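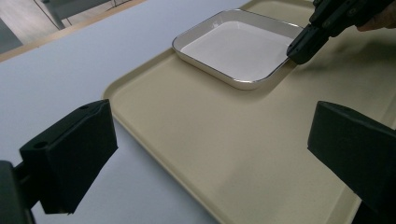 Beige tray with raised rim

White layer in the Huvham road cut: ash or diatomite?

Regional Geology > Sediments and Rocks

tallgrass_pete
There is a white bed in the road cut on the north side of Huvham Canyon, just past mile marker 161 if you are coming up from the river. It is a little thicker than my hand is wide and runs the whole length of the cut. Tan silt below it, tan silt and some gravel above. The bottom contact is sharp. The top is blurry and grades up into the silt over a few inches.

I always took it for volcanic ash. A man at the gas station told me it is diatomite and that there used to be a pit for it on the Hsieh place. Has anyone looked at this bed? I have a 10x hand lens and not much else.

Kwok-wai Poon
I have been past it many times and stopped twice. I think it is ash. A sharp base and a gradational top is what you expect when ash falls on a surface all at once and then keeps washing in from the slopes for a while after. Diatomite beds usually build up slowly, and I would not expect such a clean bottom on one.

With your lens, turn a fresh piece in the sun. Glass shards will flash. Diatomite stays dull, like chalk.

marlstone
Sharp base does not rule out diatomite. If a pond formed quickly behind a slide or a lava dam, you can get lake beds sitting right on old soil with a clean line between them. The pit on the Hsieh ranch was real. My uncle hauled from it. It was sold for filter material and that is diatomite, not ash.

Kwok-wai Poon
The Hsieh pit is on the other side of the divide and quite a bit lower. I don't see how you connect the two. There is a fault in between.

marlstone
I did not say it was the same bed. I said there was a lake in the area. Lakes are not fussy about where you draw your divide.

Pin-yu Lo
You can settle most of this in a kitchen. What I do with white beds:

Weigh a dry lump in your hand first. Diatomite is very light for its size. Pumice-rich ash can be light too, so this is only a hint.

Touch it to your tongue. Diatomite sticks. So does clay, so again only a hint.

Put a drop of vinegar on a scraped spot. If it fizzes you have carbonate in there, which would make it marl or caliche and you can both go home.

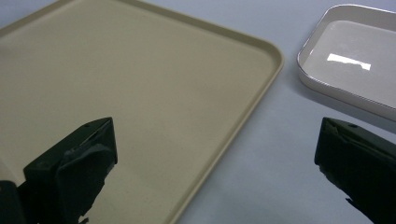 After that, crush a spoonful gently and swirl it in a jar of water. Ash grains mostly drop out in a short time and leave a gritty layer on the bottom. Diatomite stays cloudy for hours. If it swells up into a gel then the ash has gone to bentonite. Rub the settled part between your fingers. Fresh glass feels sharp.

None of this beats a microscope. At 290x the difference is obvious, since diatoms have regular shapes with rows of pores and shards look like broken light bulbs.

tallgrass_pete
Thanks. Vinegar test done this morning on a piece I already had, no fizz. It does stick to the tongue a little. I will go back Friday and get a clean sample from behind the weathered face.

marlstone
Sticks to the tongue. Noted.

Kwok-wai Poon
Weathered ash sticks too. Pin-yu already said the test is only a hint.

rimrock77
For what it's worth, the old county soil survey calls it "pumicite" near Fomero, where what looks like the same bed comes out along the ditch road. I would not put a lot of weight on it. They called nearly everything white pumicite.

Take your sample low in the bed. The top part is going to be mixed with silt, and you will be arguing over silt.
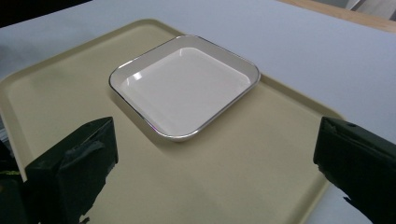 Page 2: Results from the cut

tallgrass_pete
Went up before 8 to get ahead of the trucks. I dug in roughly 30 centimeters to get past the crust and took 3 samples: bottom, middle and top.

Bottom: bright flecks all through it under the lens when I tilt it. Gritty. In water most of it settled before I finished my coffee.

Middle: same, a bit finer.

Top: dull, floury, and the water was still cloudy at supper. It also has some brown silt in it.

Kwok-wai Poon
The bottom two are ash. I don't think there is much doubt about it now.

marlstone
And the top one?

Pin-yu Lo
The top could be fine ash, could be silt, could be diatoms. Ash gives a pond a lot of dissolved silica and diatoms do well on that, so finding a diatom-rich layer right on top of ash is common. You may both be partly right. It needs a slide. If you mail me a thimbleful I can look at it. I use a secondhand Drasolis scope and it is good enough for this.

tallgrass_pete
I'll mail all of them. Labeled B, M and T.

marlstone
I'd still call the top diatomite until somebody shows me shards.

Kwok-wai Poon
And I'd still want to see one diatom. Cloudy water by itself is just fine grains.

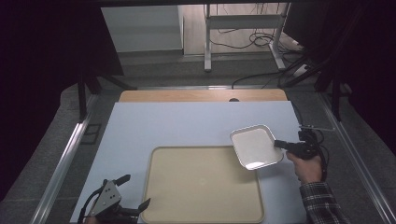

Can the bed be dated?

rimrock77
If it is ash, has anyone tried to match it to a known eruption? Seems like the next question.

Kwok-wai Poon
Not that I know of. You need the chemistry of the glass, done grain by grain on a microprobe, and then a reference set to compare with. Color and thickness are no use for it. Keep some of the bottom sample dry and unwashed in case a university lab will take it.

rimrock77
There is a better exposure at Fomero if more material is needed. Ask at the house before you walk the ditch road. They are fine with it but they like to be asked.

tallgrass_pete
Good to know. I kept back half a jar from the bottom. Package to Pin-yu goes out tomorrow.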